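Bistwood Amps: Your Questions, Answered

How loud is the Nirura combo, really?
Louder than you'd guess from the size of the box! It's 14 watts, all tube, and it'll keep up with most drummers in a small club. For home playing, flip the standby switch to Low and you still get that lovely chewy breakup at a volume the neighbors can live with.

Can I run it into my own cabinet?
Yes, please do. There are 2 speaker jacks on the back, one for 8 ohms and one for 16. Emil Rüegg, who voices all our amps, loves it through an old closed-back 4x12 (so do we, when he lets us have a turn).

Do I need to bias new power tubes?
No, it's cathode biased. Swap in a matched pair and play.

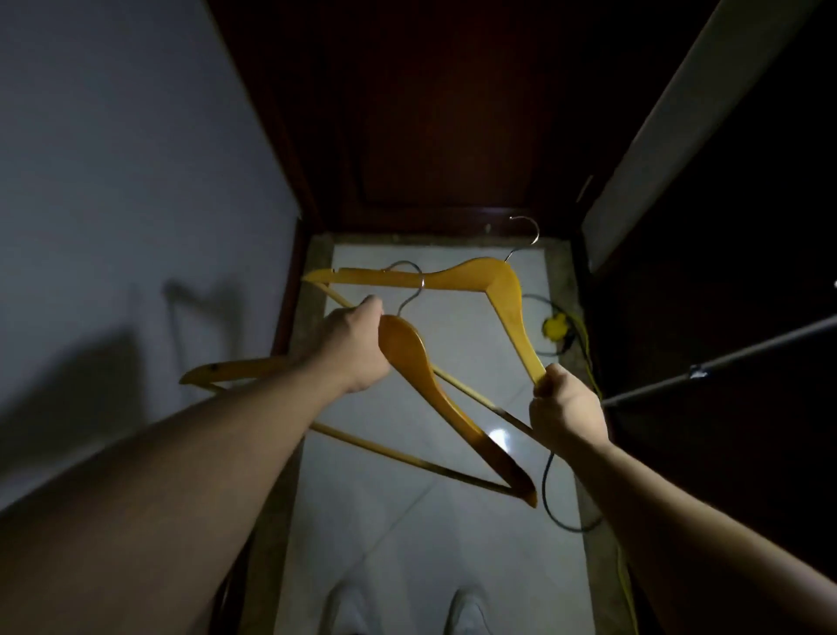 Wooden hangers, varnished finish.

What's the difference between the Nirura and the Purcombe?
The Purcombe is the clean one. It has a bigger output transformer, a long-tank spring reverb and loads of headroom, so pedals sound huge through it. The Nirura starts to growl with the volume just past noon, and plenty of players end up leaving it there all night.

Does the effects loop work with rack gear?
It does. The level switch next to the send jack matches pedals or rack units, and the loop drops out of the circuit completely when nothing is plugged in.

How long is the warranty?
Five years on the amp and 200 days on tubes. Amps bought before June 1, 2020 are covered for three years. Write to Vittoria Bellini at the repair desk with your serial number and she'll get you sorted.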